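Pullska comparison

The Pullska comparison is a bench and household trial of hand-held parallel grippers, set up to find out which of them could pick up a piece of clothing without making a production of it. It covered 4 devices, among them the Watex and the Bimen, and was drawn up after the Pullska project had spent most of a winter on rigid plastic blocks, an object class rarely found on bedroom floors.

Background

Hand-held grippers are carried by a person and closed by a trigger, with a camera fixed above the fingers. They are cheaper than a full arm and much easier to take up a flight of stairs. Makers usually publish figures for grip force and opening width. Both are useful to a buyer who plans to lift bolts. Cloth is a different matter: it has no fixed shape, it hides its own edges, and a finger that presses a little too low will collect the blanket underneath as well.

Method

Each device was tried on a table first and then on furnished beds, on the grounds that a bare table flatters everybody. The operator approached a garment from the front, closed the fingers on a raised fold, lifted and held for 30 seconds. A grasp that also brought up the bedding was scored as a failure, however impressive it looked. Sleeves were permitted as targets. Buttons were not, after an early dispute that takes up two pages of the project notes.

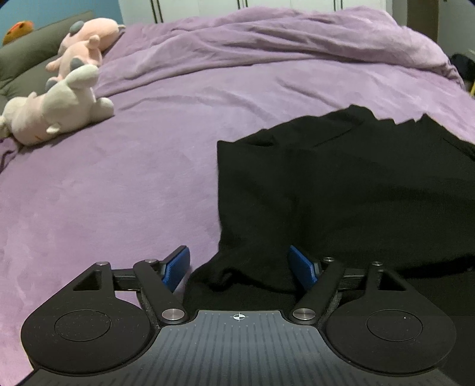 Blue finger pads on either side of a fold of black fabric, seen from the gripper's own camera.

The camera view proved to be a large part of the comparison. On linkage-type grippers the arms and pivots take up a good share of the lower picture, and the fingers meet near the middle, exactly where the operator would like to see the cloth. Dark garments made this worse - black fabric between black linkages leaves little to judge depth by, and brightly colored pads were preferred by every operator for that reason alone. Wide lenses kept the surroundings in view but made the fold look farther away than it was, which led to a good deal of confident closing on air.

Results

The Watex had the strongest grip and the worst record on knitwear, which it tended to seize along with everything below it. The Bimen closed more gently and did better on shirts, though its trigger was described in the notes as "agricultural." Soft pads beat hard ones on almost all 9 garments, the exception being a raincoat that slid out of everything. Changing the pads made more difference than changing the gripper, a finding received without enthusiasm by those who had paid for the grippers.

Later use

The bed test was afterward adopted for the Sakamoto controller trials, with the hold time unchanged and the raincoat dropped.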